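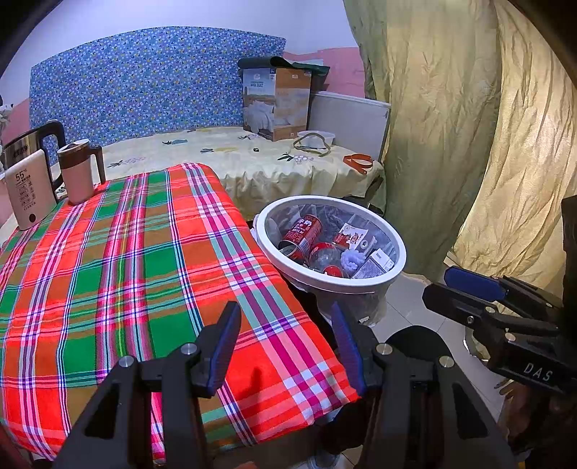

Plaid tablecloth, kettle and mug at the back

Jirko Home Medication Box, locking
Item 1491
Sold by Rerkley Home Health Supply

In stock. Ships from our Tonmont warehouse. Order before noon and it usually goes out same day. Not during inventory, which is October.

Quick version: a hard box with a lock, pull-out day trays, and a deep bottom for the stuff that never fits in a pill organizer. Blister packs, inhalers, the folded paper from the pharmacy, nausea bands, the thermometer. For people on long-term treatment who are tired of a kitchen drawer full of bottles. Also fine for plain old vitamins.

What you get
Box with hinged lid
Day trays, one for each day of the week, lift out separately
2 keys
Write-on labels, wipe clean
Card for your medicine list, fits the sleeve inside the lid
Pen not included. We know. Use a fine-tip wet-erase, a ballpoint will not write on the labels

Specs
Weight empty: 885 grams
Color: gray box, clear tray lids
Lock: key, front center
Material: polypropylene, steel hinge pin
Compartments per day tray: 5
Warranty: see below
Not airtight. Not waterproof. Not refrigerated, more on that further down

About the trays
Each tray has its own lid and each compartment opens on its own, so you can get at the bedtime dose without spilling breakfast. Labels come blank. We used to ship them pre-printed with morning, noon and so on, and a lot of you take things at odd times (empty stomach, two hours after food, middle of the night), so now they're blank and you write what you need.

The compartments take big capsules. Very large tablets might have to lie flat. Trays go in a bag for a day out, lids stay shut in a purse or backpack in normal use. For flights take the pharmacy bottles too, or at least check the rules where you're going before you pack.

Trays come out by lifting the front edge. They're stiff the first week or so. Don't pry with a knife, we've had tabs snapped off that way and that is not covered.

About the lock
Keeps small kids and curious visitors out. It's a household lock, not a safe. Someone with a screwdriver and time will get in. Still put the box up high if there are children in the house, and keep the spare key somewhere else. Not inside the box please. We get that call more than you'd think.

Lost both keys? Write to us with the number stamped under the lid lip and we can cut a new one. Takes a week or so. Take a photo of that number when the box arrives, you can't read it once it's locked.

Using it with treatment medicine
Read this part before you fill it.

Some medicines should stay in the original bottle or blister. Some need the drying packet that comes in the bottle, some don't like light, and some oral cancer medicines shouldn't be handled by anybody except the person taking them, or should be handled with gloves. Ask your pharmacist about each one. Takes a few minutes and they're used to the question. Anything that has to stay in its own package goes in the deep bottom and not in the trays. If you keep those separate, a folded slip in the compartment that says "bottle" is a decent reminder.

Medicines that need the fridge go in the fridge. The box holds no cold at all.

Bathroom is a bad place for it, too steamy. Bedroom shelf or a closet is better. Away from the stove and out of direct sun.

The box doesn't remind you. No alarm, no app, no batteries. If you want an alarm, your phone does it. Missed a dose or not sure if you took it, call your care team or pharmacy and don't guess.

The list card
Goes in the lid sleeve. Room for name of medicine, dose, when, who prescribed it, plus allergies on the back. Slides out so you can hand it over at appointments. Extra cards come in packs, or print your own, the template is on our downloads page. Update the card when something changes, an old list is worse than none.

Cleaning
Trays: warm water, mild dish soap, air dry fully before refilling. Top rack of dishwasher is OK for the trays, not the box. No bleach on the clear lids, they go cloudy. If a tray has held anything your pharmacist told you to handle with gloves, ask them how to wash it, and wash it apart from the dishes.

How it compares to the Hollenstein case
We carry both so people ask. The Hollenstein is a soft zip case, lighter, better for travel, no lock. Holds less. If you mostly need something for overnight stays get that one. If the box lives at home and there are kids or grandkids coming through, get the Jirko. Trays do not swap between the two. We tried.

Questions we get

Can I open it with arthritis or numb fingers?
The outer latch is wide and takes a flat push. Tray lids are harder, little tabs. Some customers leave the tray lids unsnapped since the box is locked anyway. If numb fingertips are a real problem, look at our push-through organizers instead.

Can I buy more trays?
Yes, as a full week set. Handy if you fill more then one week at a time. Only one set fits in the box with the bottom space left free.

Does it rattle?
Yes, some, if it's half empty. A folded washcloth in the bottom fixes it.

Is it covered by insurance?
Usually no. Ask your plan. We can send an itemized receipt.

Returns and warranty
Unused, in the package: send it back within a month, you pay postage. Once it's had medicine in it we can't take it back, health rules, sorry. Hinge and lock are covered for a year from delivery. Cracked tray on arrival, send a picture and we'll mail a replacment, no need to return the broken one.

Shipping note: goes by ground only. PO boxes OK. Plain outer carton with no product name on it.

Related items
Week tray set for Jirko box
List cards, pack
Hollenstein soft travel case
Tablet splitter with guard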